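Tekurberg Community Help
Home > Storage and Moving > Boxes and Packing

White box with an X inside a square printed on it – what does the mark mean, and can I store it under other things?

Posted Jul 21, 2019
by shelf_liner_blues

I am clearing out the back room of my late aunt's sewing shop in Brarkcombe and putting everything I want to keep onto steel shelves in my garage. Most of it is easy. Fabric goes in bins, patterns go in a file drawer, buttons stay in their jars.

What I am stuck on is a white rectangular box. It has large dark Chinese characters on it and a column of smaller Chinese print in a gray-blue color. Next to the big characters there is a black square with an X in it, drawn in thick lines. I don't read Chinese. There is also a small gray label stuck on, and the print on it is too faint for me to make out.

The box is still closed and I would like to leave it that way for now. My cousin may want to sell it, and she thinks it will go for more if it has not been opened. It came from a mail order supplier called Clorska that my aunt used for years. I wrote to them two weeks ago and have not heard back.

I have been sorting on the old cutting table with a green surface. I can leave things there for a while, but the table is going to a neighbor at the end of the month and everything on it has to be somewhere else by then.

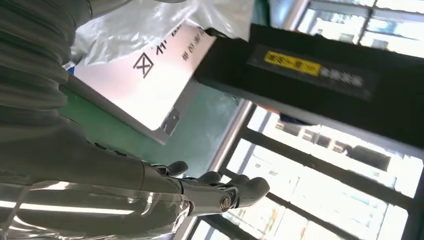
The shelves are 19 inches deep and the maker says each one holds 200 pounds, so weight on the shelf is no problem. What I want to know is whether other boxes can go on top of this one. I looked up shipping marks and found a lot of them (umbrella, wine glass, arrows, a hand truck with a line through it), but the chart I printed did not have a plain X in a square. I found one page that said it means "do not stack" and another that said it is a checkbox and means the box was inspected. Those can't both be right.

My garage is not heated. It gets hot in the summer and damp in January, in case that matters for where to put it.

Answer from pinking_shears

I worked in the receiving room of a fabric warehouse for a long time and saw all kinds of marks on cartons. An X in a square by itself is not one I would bet on. The handling marks that most shippers use are small drawings, and the stacking ones show a box or a pair of boxes. If there is a number with it, that is usually the stacking limit. When the whole stack is crossed out, you do not stack. A square with an X and nothing else in it could be a few things:

A company logo. Plenty of brands use a simple shape, and if it is printed right beside the large characters, that would be my first guess. The brand name and the brand mark tend to sit together.

A checkbox. Some boxes are printed for several versions of the same product and the version inside is marked off. In that case you would normally see more than one square, with the others blank. Look at the sides and the bottom before you rule it out.

A handling mark somebody made up. Small factories do this. You can't look those up anywhere, you have to read the words next to them.

Whichever it is, I would treat the box as "nothing on top." That costs you one spot on the top shelf and you never have to think about it again. The 200 pounds is what the steel will take and has nothing to do with what cardboard will take. Cardboard gets soft in damp air and a carton that was fine in the fall can sag by spring. I have seen the bottom box in a pile fold over on itself with only light goods above it.

For the garage, put it on a middle or upper shelf, away from the outside wall, and not right against the door. If you have a plastic tote with a lid that is big enough, set the whole box inside. Throw in a couple of the little drying packets if you have them. Don't wrap it tightly in plastic film and leave it through the summer, because any moisture in the cardboard stays in there.

Don't put tape on it either if your cousin wants to sell it. Tie a paper tag around it with string and write on that.

Comment from shelf_liner_blues

Thank you, the tag is a good idea. I had been about to write on the box with a marker. I looked on the other sides and did not find any more squares. I do have a tote that I think will fit. It has my Oh lamp in it right now but the lamp can go somewhere else.

Answer from bobbin_and_crate

Just open it.

Comment from pinking_shears

The poster said they want to keep it closed.

Answer from lowtide_quilts

You can get the words read without opening anything. Put a translation app on your phone and hold it over the box in good light. Do the large characters first and then the small column separately. The apps do badly when both sizes are in view, and they do badly with glare, so turn off the overhead light and work near a window. The small print is what you want. On packaging it is often where they put the contents, the size, and any warning about heat or weight, though it can also be nothing but an address.

If the app gives you nonsense, the public library is worth a try. Ours has a language table one evening a week and the people there have read old pattern envelopes and tea tins for me. Take the box with you if it isn't too heavy, or copy the characters as carefully as you can on paper.

I'd also do the gray label. If the print is faint, tilt the box so the light comes from the side. Sometimes that brings up enough to read a part number, and a part number is the thing Clorska will want if they ever write back. Mine took a long time to answer too. I got a reply on the second try, after I put the item number in the subject line – the first message had only said "question about an order."

On the storage part I agree with the first answer, mostly. I would go one further and keep it in the house if you have a closet. Anything for sewing that might have rubber or foam in it does poorly in a hot garage. Belts get sticky, foam crumbles. You don't know what is inside, so I would plan for the worst of those. The floor of a hall closet is fine as long as shoes don't end up on it.

Comment from shelf_liner_blues

There is room in the linen closet if I move the spare blankets out to the garage. I will try the app near the kitchen window this week and post what the small print says.

This thread is still open to replies.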